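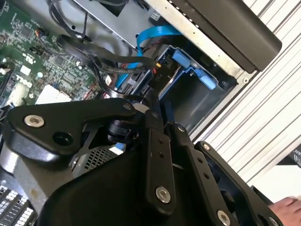
Wimside Desktop Strip-Down Notes

Version of 2024-12-09
Maintained by Malsha Karunaratne and Tharushi Patwary

What this is

A set of photos and bench notes on taking apart office desktop computers for parts and recycling. The work was done at the Wimside depot. The machines came in from two sources, the Berarham school board and the Sivakumar accounting office, and were retired before we received them.

The set is meant for people who run a repair bench or teach on one. It covers opened cases, boards, fans, memory sockets, drive bays and cabling. It does not cover laptops, monitors or printers.

Contents

photos/ - 1,281 photos, JPEG, sorted by machine
notes/ - one plain text file per machine, 178 in all
parts.csv - every part pulled, with its condition and where it went
labels.csv - which parts can be seen in each photo
glossary.txt - our words for things, with the other common names beside them

Columns in parts.csv

machine_id - matches the folder name in photos/
part - board, fan, memory, drive, power supply, cable, panel, other
maker - copied from the part itself, left blank if there is no marking
condition - good, worn, damaged, untested
went_to - reuse, metal, plastic, e-waste, kept for teaching

How the parts are labelled

A part is listed in labels.csv if enough of it shows for someone at the bench to name it. A Dell board with its logo showing is entered as board, maker Dell. We do not guess the model from the layout. Fan grilles are entered as fan even when the blades can't be seen. Sheet metal that belongs to the case is panel, whatever its colour.

Memory sockets are labelled separately from memory. In the May batch these were mixed up, and 11 notes files still use the old wording. The CSV files have been corrected, so go by those if the two disagree.

Heatsinks were a late addition and are grouped under other. Small white blocks on a board are also under other unless one of us could say for certain what they were.

Known gaps

The photos follow the work, so many are close up and at odd angles. There are 362 photos with no matching line in parts.csv. Most show a step partway through, with nothing removed yet.

Screws were sorted into jars by size and were not recorded. Cable colours are in the notes for some machines and missing for others.

Hard drives were taken out and wiped or shredded under a separate process. No data from any drive is included.

Use

Free for teaching and for repair work. Please credit the Wimside depot. If you want to resell the photos as part of something else, write to us first.

Corrections

Send them to Tharushi with the machine_id and the photo number. The same notes are going into the Skinano parts catalogue next, so earlier is better - once they are copied over we have to fix both.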